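Beds and Blankets: read me first 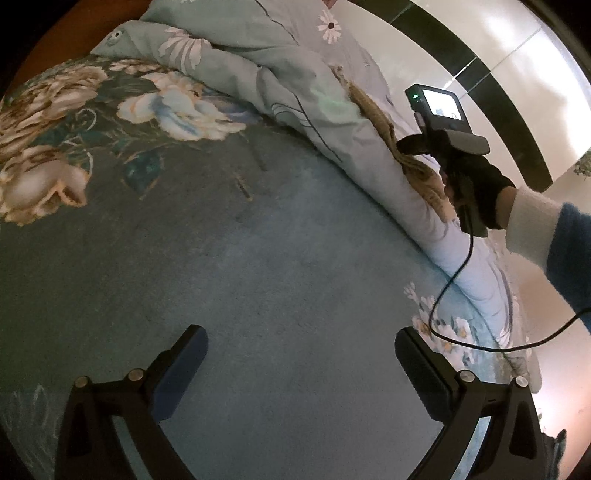

Compiled by Illés for the Dutitus household sets. Last updated 17 August 2026.

Hello, and thank you for stopping to read this before opening the folders. Beds and Blankets is a collection of pictures of beds in everyday use, with notes on the bedding that covers them. It belongs to the larger Dutitus sets, which also take in tables and shelves, but the beds grew into something of their own and I have become rather fond of them.

What is in it

There are 856 pictures from 38 bedrooms. Each has a short note saying what sort of bedding is on view, whether it is patterned or plain, and how it is lying: flat, folded, rumpled or bunched up. A good many beds have more than one layer, and each layer gets its own line. The rose blanket at the top of this page, for instance, has one line for the soft dark grey-teal blanket with its big painted-looking blooms, and another for the pale grey-blue daisy duvet bunched up along the side.

How patterns are written down

I have tried to use the words you would use when telling a friend which blanket to fetch from the cupboard. So you will find "big roses", "daisies", "stripes" and "small check", and very little in the way of textile trade language. There are 26 pattern words altogether, all kept in patterns.txt. Where a blanket has flowers in some places and plain cloth in others, it is marked "part plain", even if the flowers are large and take up a whole corner. The rose blanket is one of these, with a smaller cluster of white and pink flowers towards the right and plenty of plain cloth besides.

Colours were harder. Blue, teal and grey slide into each other on short-napped cloth, and the same blanket can look darker in one place than in another. Please treat the colour notes as a kindly guess, and go by the pattern if the two seem to disagree.

Folders

flat: bedding spread out over the bed
rumpled: creased, bunched or half pulled back
folded: folded or stacked on the bed
notes: one plain text file for each picture
patterns.txt: the pattern words and what they cover

Beds that could have gone into either of two folders are in rumpled.

Known gaps

Children's bedding is thin on the ground, and so are knitted blankets. Version 2 put right the notes for the Randico rooms, where pillowcases had been entered as sheets. The Dristum rooms still need their duvet and quilt notes checked, and I hope to have that finished in September. If you spot a daisy that has been called a rose, do leave a note in corrections.txt with the picture number.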